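The Season That Stopped at 78

21 March 2020

The league made it official this week. No more games, no playoffs, no makeup dates. Our season is over with two rounds left to play, and the table stands as it was after the last home game against Trima.

I have kept a notebook on this team since I moved to Sellau. It's nothing fancy. Date, opponent, score, attendance, and a line or two on anything I want to remember. This winter's notes stop halfway down a page, so I'm typing up the parts that matter before I put it away.

How it started

We were bad in the fall. The first line couldn't finish and the second line spent most of its shifts in its own end. By December we had lost more than we had won, and the power play was the worst I've seen here. They kept trying the same pass through the middle, and every team in the league knew it was coming.

Then they moved the point man down to the left circle and put a shooter at the top. It was a small change, and it should have been made a month sooner. We finished with 78 goals, and well over half of them came after New Year's.
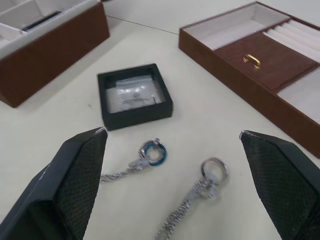
The win at Gimik was the best game of the season. We were down by two after the first period, tied it late in the third, and won it on a rebound with under a minute left. I drove up for that one in sleet and stood behind the visitors' bench the whole night. The old players up there wear their title rings to the rink, and I spent an intermission looking at one from up close. I've never wanted a ring for myself, and I'd feel silly in one. If I had to have one I'd wear it on a silver chain, like the two on the white table, and I'd take the one with the blue band, blue being our color. We haven't won a title since I got here, so the question hasn't come up.

The crowds

Attendance was better than the team deserved in the fall and about right by the end. Our rink is small, and on a normal night there are around 900 people in it. The Trima game drew 1,516, the biggest number in my notebook. They opened the standing area behind the far net, and the line for coffee went out the door. I missed the first goal because I was in it.

We lost that game in overtime. I was annoyed about it for a couple of days, mostly at the line change that left us a man short coming back. Now it's the last game anyone played, and I've stopped being annoyed.

The Vaněk Cup

The cup games were supposed to start next week. We had drawn Gimik in the first round, with the opener at home. I had tickets for both legs and the club says they'll be good for next season or refunded by mail. I'm keeping mine for next season.

There will be no cup winner this year. The trophy stays where it is, which means Trima has it for another twelve months without defending it. Their fans have already pointed this out online.

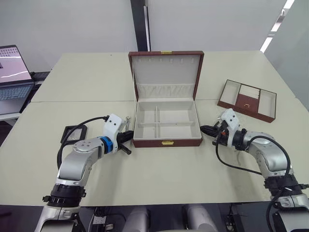 Next season

The goalie is signed through next year, and so are most of the defensemen. The second line is the question. Two of the three forwards are out of contract and I'd only bring back one of them. We also need somebody who can win a faceoff in our own end.

Nobody knows when the ice goes back in. I've paid for my seat, same section, one row higher, so I can see over the glass.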